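Our county council voted on the Skavano Road bridge last week, and I watched the whole meeting online. It ran past 10 at night. The motion passed, so the old bridge closes to trucks in October and the detour goes through Maleck.

I live in Maleck. Our main street has one stop sign and a school at the end of it. Council member Gayan Chowdhury asked for a traffic study first and got no second. Kamrul Patwary said the repairs could not wait – I believe him on that part.

A petition against the detour had 448 names on it. The clerk accepted 189 of them. The rest were thrown out for missing street addresses, and the form never had a line for an address.

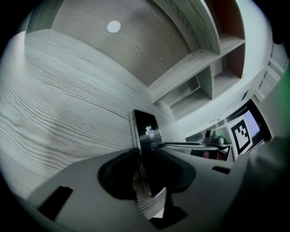 Latrice Mahmoud
Blogger and Maleck resident

I have asked the clerk's office for the rule in writing. Menaka Wijesinghe, who ran the petition, is starting over with a new form. It will be at the Talukder store on Saturday until noon. Bring your street address.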